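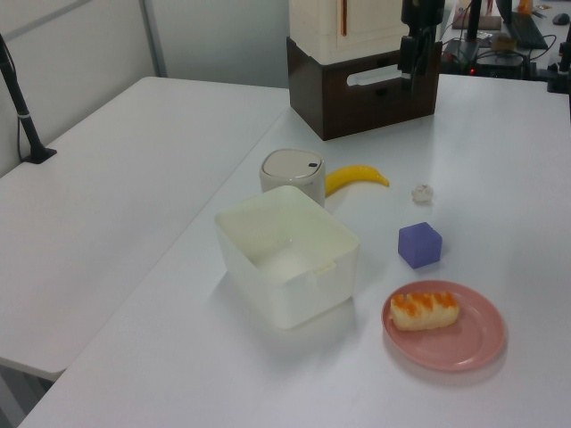
Photo: Clifford Gagnon

Wunetti tabletop arm kit, reviewed after a season of use
December 2, 2019

I bought the Wunetti in March to build a pick-and-place setup at the Lapointe shared workshop. It comes as a box of joints, brackets and cables, and you supply the table, the computer and the patience. I have it hanging over a white tabletop, reaching down to the work. The manual assumes you will stand the arm on its base, and the page on hanging it is short.

Assembly took me two evenings. The joints went together without trouble. The cables are a different matter. They are long enough to reach a laptop on the far side of the table, but there are no clips in the box, so they end up in a heap behind everything. Buy a bag of ties.

For testing I use household and toy things: a yellow banana, a purple cube, a pink plate, an open plastic container. The cube is the easy one. I ran 100 picks on it after calibration and the arm missed three. The banana is harder because the curve changes where the fingers should close, and I had to teach it two separate grips. Anything small and crumpled is still hit or miss.

The arm is rated to lift 100 grams at full reach - fine for toys, not much use for tools. Calibration needs redoing if the table gets bumped, and in a shared shop the table gets bumped. It takes nearly 30 minutes each time. Clamp whatever you can. My camera stand is clamped to the next table over and has held its position well.

The software is from Stitovlow and is the weakest part. It saves a position only when you close the window, and I lost work twice before I caught on.

I also looked at the Vamardale, which costs 2,500 dollars and has a better wrist. For a first build I would still get the Wunetti. Spare fingers are sold separately, and mine arrived in a week.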